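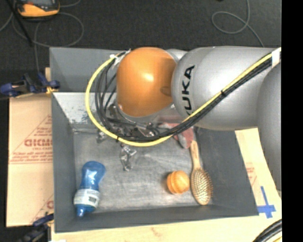 Magazine > Research > Robotics

May 2022
By Sohail Ghumman

Learning to pick by failing on purpose

Most people who train robots to pick up objects want the robot to succeed as often as possible. At the Stunside laboratory, a small team spent the spring doing something different. They asked their arm to try grasps that it believed would probably fail, and they kept careful records of what happened.

The method is called Tilidier, after the street where the group had its first office. It begins with an ordinary grasp predictor, a neural network that looks at a picture of a bin and gives each possible grasp a score between zero and one. A normal system chooses the highest score and moves there. Tilidier looks instead for the places where the network is least certain, and sends the gripper to one of them.

The idea of learning from uncertainty is old. What has kept it out of many picking laboratories is the price of each attempt. A simulated arm can drop a bottle all night and the only cost is electricity. A real arm must travel, close its fingers, lift, check and return, and for the Stunside arm this takes 12 seconds when all goes well. If half of the attempts are wasted on grasps that teach little, the experiment becomes too long for anybody's budget.

The contribution of the group is therefore in the choosing. Before every attempt a second, smaller network estimates how much the first one would change if it knew the result. A grasp at the bare floor of the bin is also a failure, but the robot already knows this, so it gets a low value. A grasp near the neck of a plastic bottle, or across the bristles of a hairbrush, gets a higher value. The arm goes there first.

The objects were chosen to disagree with each other. A wooden ball rolls when one finger touches it before the other. A bottle on its side can be held well around the body and badly at the cap. A hairbrush is in fact two problems, as the handle is thin and simple while the head is wide and full of metal bristles, which confuse a depth camera. Small metal things are the hardest of all, since they reflect light and lie almost flat on the floor. The group did not want many objects. They wanted few objects with many ways to go wrong.

After 2000 attempts the results were compared with a predictor trained in the usual manner, on the same arm and with the same number of attempts. On objects the robot had met before, there was almost no difference. On new objects the Tilidier predictor failed roughly 50 percent less often. The largest gain was for thin handles and for objects which rested against the sloped side of the bin, where the fingers have little room.

There is a second result, which interested me more. The scores themselves became more honest. When the old predictor gave a high score and was wrong, it gave no warning. The new one was wrong also, but mostly in cases where it had given a middle score, and a machine which knows this can ask for help or try another object. For a warehouse, this may be worth more than a few extra successful picks.

Not everything went well. During the first week the second network fell in love with one corner of the bin and sent the arm there again and again. The walls made the depth readings noisy, and the network took the noise for something it could learn. The team had to add what they call the Jeon penalty, a rule that lowers the value of a place after 5 visits without any change in the predictor. It is not an elegant solution, and the paper says so openly. A better one would need to separate the doubt that comes from missing experience and the doubt that comes from a poor sensor.

It is also not clear how far the method depends on the gripper. All attempts were made with metal fingers. A suction cup fails in other ways – a bristle, for example, is only difficult for fingers but impossible for suction – and the smaller network would have to be trained again from the beginning.

The next tests will be made under the name Zanditz, with fuller bins in which objects lie on top of each other. There, one failed grasp changes the place of everything else, and the robot will have to decide if a useful failure is still useful when it spoils the next attempt.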